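About Grarik

Grarik is a language school on the second floor of a building that used to sell bathroom fixtures. We teach Slovak, Indonesian and English to adults, in the evenings, in rooms that still have more drains than a classroom strictly needs.

The school was started by Miloslav Gajdoš and Cempaka Hidayat, who met as students in a very bad German course. The teacher read aloud from the book for two hours, then assigned the next part of the book. Both of them finished the course, and neither can order soup. They agreed over vending machine coffee that they could do better, and in May they rented one room to find out.

We now have 139 students in 20 groups. Our smallest group is three sisters learning Slovak so they can follow what their aunts say about them at weddings. They're making alarming progress.

How we teach

You will talk in the first lesson. You won't talk well, but your classmates will be in no position to judge. Grammar comes in during the second week, once you've made enough mistakes to be curious about it. We use our own course book, Sudine, which Cempaka wrote and Miloslav illustrated, and we apologize for the horses.

Homework takes up to 43 minutes. Cempaka timed it, using Miloslav, who complains that he was not at his best.

We also believe in vocabulary cards, the old kind you carry around and flip through on the bus. There are apps for this now. Our students have those too, right next to the games they play instead.
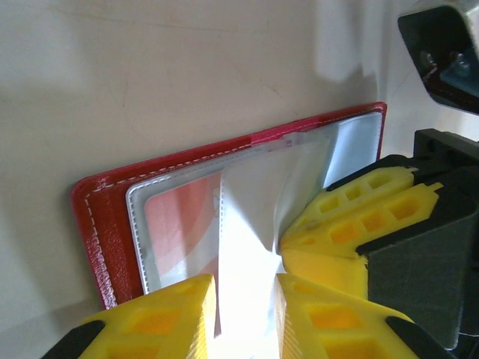
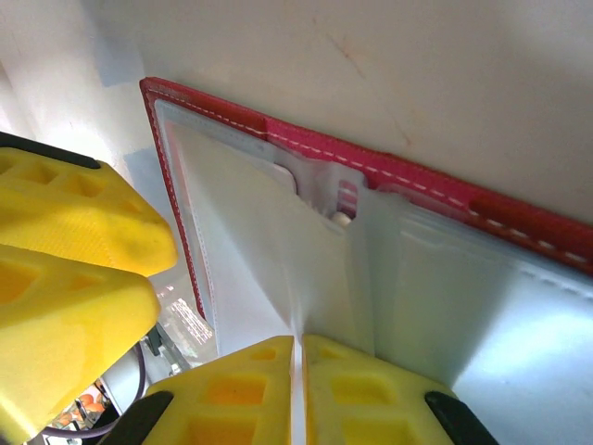
Red cover, white stitching, clear sleeves.

The beginner list in each language is 530 words, picked by arguing. Miloslav wanted "mushroom" in all three. Cempaka wanted "receipt." Both got in, and "giraffe" had to go, so please don't plan on discussing giraffes before the intermediate level.

Who comes here

Nurses, a piano tuner, people who married into a language and people who are about to. A few come from the Kwok building across the street because we're closer than the gym. We don't ask for a reason on the sign-up form. We used to, and most people wrote "why not."

There are no final exams. At the end of each term every group cooks or orders a meal and gets through it without English (the English groups do the reverse). Breketti, the bakery downstairs, supplies the bread and has learned to say "we are out of that" in Slovak and Indonesian.

Visiting

New groups begin on September 3, 2023, and you can sit in on a class before you pay for anything. Use the side door - the front one still opens into a shower display. If it's locked, ring twice. Once is the dentist.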